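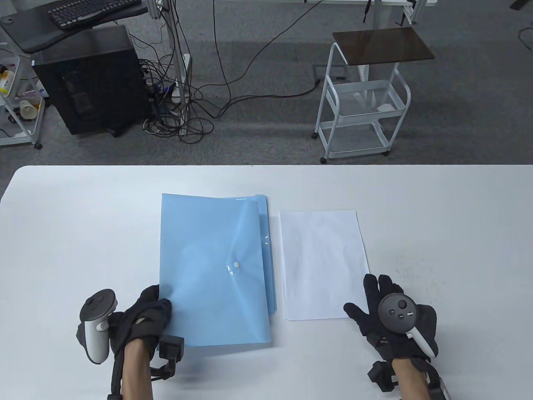
Folder and paper station, gloves and both controllers on

Folder station tracking: my setup, tell me what you'd change
Vurberg Builders Forum > Cells and Stations

zivko_leka
Feb 27, 2023
Finally got our folder cell behaving and I'm so happy with it that I have to share! It's a hand demo station for the document folder task. VR controller on the back of each hand, sensor box at the wrist, black gloves, white table. The recordings go to the arm we're training on snap folders and loose sheets.

What I changed since October:
- controller mounts re-strapped so the ring on the left one angles outward
- wrist boxes under the forearm straps and tightened before the gloves get warm and stretchy
- table height locked, then recalibrated from scratch
- logging at 60 Hz on both hands

Last batch was 674 takes and I threw out hardly any. The left hand used to wander whenever I pressed on the folder's corner. Now it stays put. I could watch that plot all day.

okeke_a
Very nice. How are you calibrating? We touch the table corners with each hand and our right side still ends up a bit low.

zivko_leka
Flat palm on the table, fingers spread, hold still, then the other hand. I gave up on corners, ours has a rounded one and everybody touches it in a different spot.

Naa F
I'd do something about the cables on the floor before anything else. That pile by the tower would drive me up the wall. One chair wheel and there goes your session.

zivko_leka
Fair! Cable tray is on the list. None of it goes near where I stand though.

modupe_builds
Going to disagree on the straps. Tight wrist boxes gave us numb fingers and then clumsy takes, and clumsy takes are worse than a little drift. We went to a softer band (the wide Dauda one) and recalibrate every 1000 seconds on a timer. Works great.

zivko_leka
I tried looser and the box rotated every time I turned my palm over. Maybe your band grips better than mine? Happy to be wrong on this one, it would be a lot comfier.

The part I'm still fiddling with is the folders themselves.
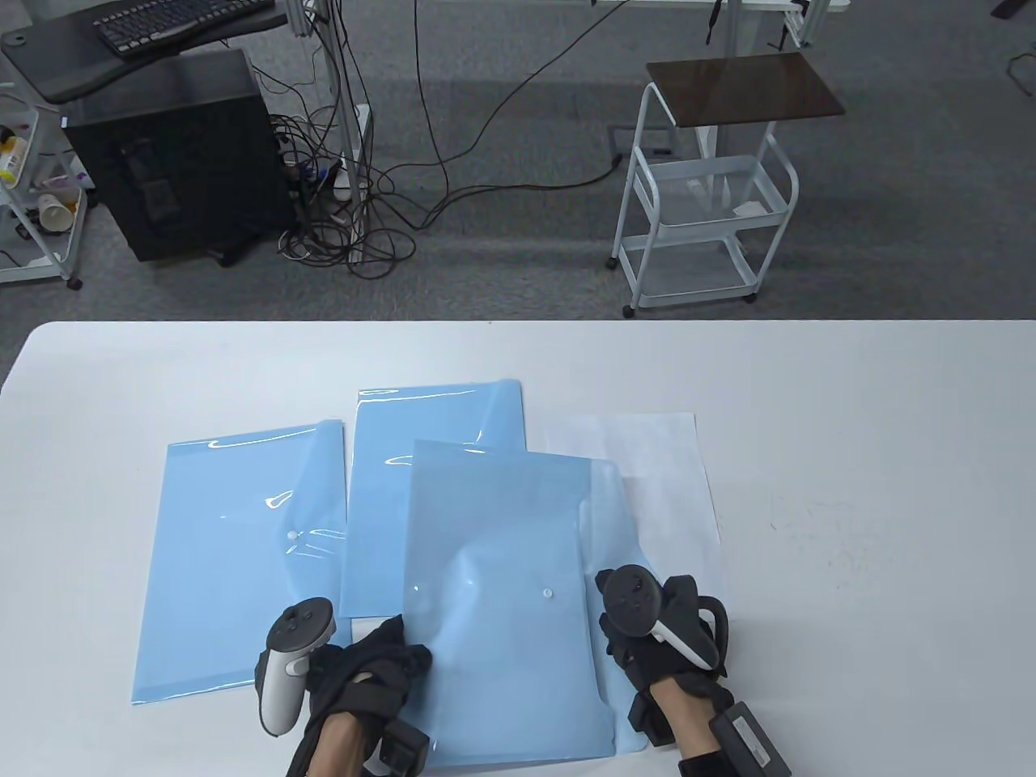 Clear blue plastic is shiny and the flaps don't lie the same way twice, so I've started shuffling the layout between takes. Sometimes they overlap, sometimes there's paper next to them. It's more work to reset but the arm gets a much better mix to learn from.

Onyekachi_E
Overlaps are a good call. Check your lights too. We had glare right by the snap button and the vision side kept losing it. Turned one lamp to face the wall and it came right back.

okeke_a
Tried the flat palm thing over lunch. Right hand is level!! Thank you, I've been chasing that for ages.

modupe_builds
Still voting for the soft band.

Naa F
Still voting for the cable tray.

zivko_leka
Ha, ok. Tray first, then I'll order a band and run the same layouts with each. Will post both plots.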